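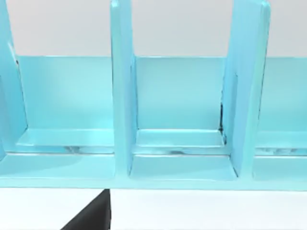
Start with the claim, because it's on every office supply site: a tidy workspace makes you more productive. I believed it for years. I bought the trays, the label maker, the whole kit. Then somebody asked me where the number came from and I couldn't say. Point up at the slide. Pale blue rack, upright dividers, compartments waiting for a purpose. It looks great. Ask the room what they would put in each section, then ask whether they'd still be doing it in August. Wait for the laugh, move on.

The survey. The Zedau brochure says 1,821 office workers were asked. Fine. Asked what? Whether they felt more organized after buying an organizer. Of course they did, they'd just paid for it. No one timed them doing any work. Read the question out loud, slowly, and leave it there.

What we did at Gourlay. Small trial, say so up front. 19 people, six weeks, half of them filing paper by project and half keeping one pile on the desk. Chutima Yensuk ran it and kept the retrieval times. The pile people found recent stuff faster. The filers won on anything old. Most of what we look for is recent. Don't oversell this. Two people dropped out and the groups weren't matched.

If someone brings up the Justness method, I've read it. The chapter on throwing things away is decent. The rest is a shopping list.

Cost. Skip if running late. Include the hours spent sorting, which the brochures leave out every time.

Likely question: what about shared files? Different problem. A pile only works for the person who made it, so anything that two people need should have an agreed place. Aline, the archive software, does this well enough, though the search is slow and I wouldn't pay for the bigger plan.

Close by asking for other people's data. Email address goes on the last slide. Leave six minutes.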